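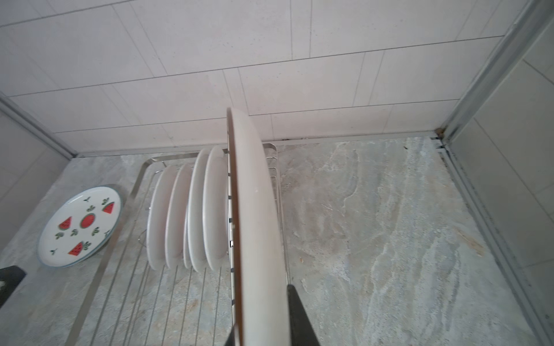

A gripper with a white plate at the dish rack. Five more stand in the slots to its left.

The plate that broke at Pasley in March was a plain white one, and it broke because the arm let go of it too early. I have read the incident note several times. It blames the rack. The slot was narrow, the note says, and the rim caught on a wire. I think the note is wrong, and the way it is wrong matters more than one plate.

Loading a rack is a dull job for a person. You feel the rim touch the base, you feel the plate lean, and your fingers open. The arm had a height instead. Someone had measured where the bottom of the rack was, and at that height the fingers opened. When the rim sat on top of a divider, the fingers opened at the same number and the plate was still up in the air. It went over the side and on to the floor.

Jemitz, who supplied the arm, count a placement as done when the gripper is open and the arm is clear. By that count the run with the broken plate was a success. The log for the month shows 1,156 placements and no failures. Thiện Mạch went back through it by hand and found 32 where the arm had met something on the way down and opened anyway. In 31 of those the plate stayed put. That is luck, and it had been written down as reliability.

His fix was small. The arm now waits for a push back from the rack, and if the push comes too soon it lifts, shifts a little and tries again. After two tries it stops and holds the plate until a person comes. It is slower. Allby, who pay for the kitchen trial, complained about this, and I understand why. They had been promised 300 plates in a shift and they are getting 235.

I would still take the 235. A machine that stops with a plate in its hand is a nuisance. A machine that drops one leaves sharp bits on a floor where people work, and it tells you all is well. The man who swept up at Pasley cut his thumb. The note gives him half a line.

Hứa, the other firm in the trial, want softer fingers and a wider rack. Fine, buy them. Neither would have changed what the log said. Kitchens have odd racks and plates of all sizes, and next year it will be bowls. What I want from Jemitz is a failure count that includes the near misses, sent to the people on the floor as well as to the office. They have been asked for it twice and have so far sent a new brochure.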